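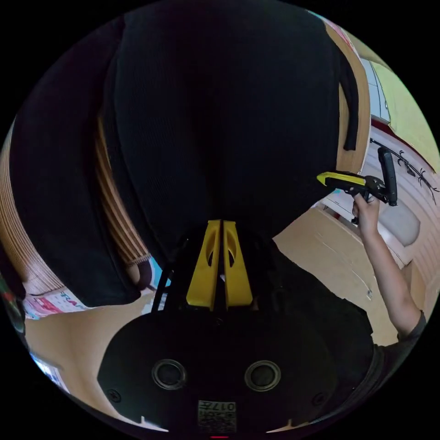 Ailsa Ritchie

Workshop > Notebooks > Dye bench > Blacks

Thursday, kettle on, second go at the tannin and iron black

Picking up from where I left off, with the grey that wanted to be purple. I pulled the old swatches out of the drawer this morning and looked at them by the window and they're worse than I remembered (under the bench lights they pass, in daylight they look like wet slate). Marisa says wet slate is a perfectly good colour and I should sell it as such. She may be right, but the order from Siltness is for black, so black it has to be!

Changes from last time:

Scoured the wool properly. I was lazy before and gave it a quick swish in warm water, and I'm fairly sure the patchy bits were grease. Long soak this time, neutral soap, two rinses, then left it in the last rinse till I was ready for it.

Oak gall instead of the sumac. I had 119 grams of crushed gall left in the tin, so I used the lot. Simmered, strained through the old pillowcase, let it cool, strained again because the first straining was hopeless and there was grit in everything. Note to whoever crushes the next batch — go coarser. The powder goes straight through the weave and then sits in the fibre and you're picking it out for days.

Wool into the tannin at 44 degrees and held there. The burner on the left still won't hold a low flame, so I used the right one with the diffuser under the pot, and it behaved itself. Meirion, if you're reading this, the left one really does need looking at, I know you said you'd had it apart but it's still surging.

Iron bath separate, and weak. This is the bit I'd been getting wrong. I'd been tipping in the ferrous sulphate as if more iron meant more black, and all it gave me was harsh, rusty wool that squeaked. Kept it thin this time and did three short dips with airing between, the longest of them 19 minutes by the bench timer. The colour moves so much in the air! It comes out a sort of bruised olive and you think you've wrecked it, then you go and wash a jug and come back and it's gone down another couple of shades.

Tudur reckons a logwood overdye at the end would take out the last of the brown. I've put one small skein aside for that and labelled it. I'd rather get there on gall and iron alone if I can, partly out of stubbornness and partly because the logwood we have is the bag from Zosedton and it has never given the same colour twice.

Rinsing took most of the lunch hour. Water was still coming off grey after the fourth change, so I stopped pretending it was nearly done and left the skeins in the big tub with a splash of soap.

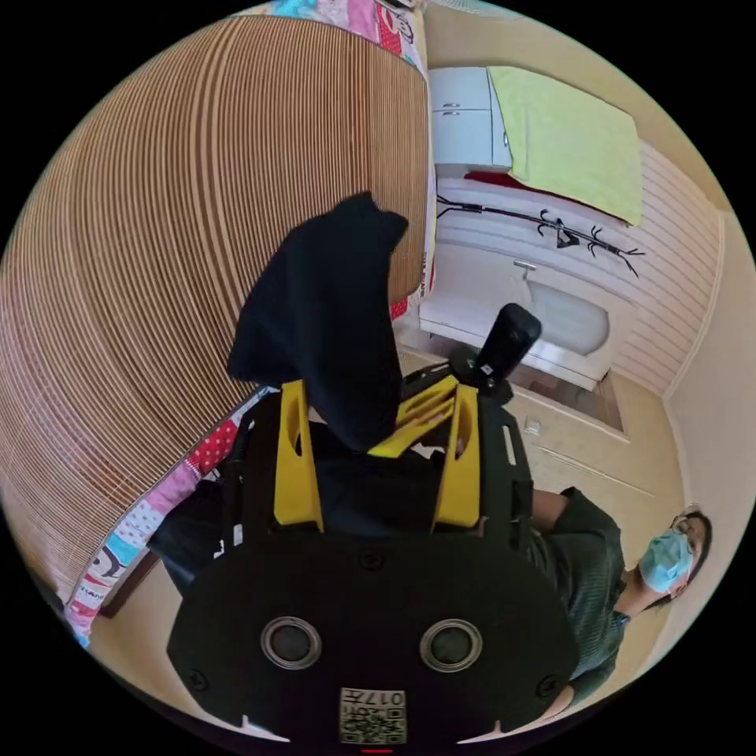 Does the iron damage the wool?
It can if there's too much of it, or if it stays in the fibre after dyeing, so keep the bath weak and rinse until the water is clear.

Afternoon. Rub test on white cotton, dry: faint grey smudge. Rub test damp: more than I'd like. Compared with the last lot it's miles better, but I wouldn't put it next to a cream collar yet. Going to wash again and repeat before I get excited.

Cotton was a side trip. I put a strip of the Elora twill through the same baths, eight hours in the tannin on its own beforehand, and it's taken a lovely soft charcoal. Not black. Nice though, and very even, and I'd use it for linings. Pinned into the back of this book with the recipe.

Handle of the wool is good. Still springy, no squeak. Huw did his usual thing of tugging a single strand till it snapped and said it felt the same as the undyed, which isn't a measurement but I'll take it.

Jobs:
Order gall (coarse, the whole ones if they've got them)
Scrub the iron pot and keep it well away from the madder
Copy out the Abbasi recipe before that page falls out altogether
Light test on the window sill, half covered with card, leave until June
Try Tudur's logwood skein

Skeins are hanging over the tub with the fan off. Please leave the fan off.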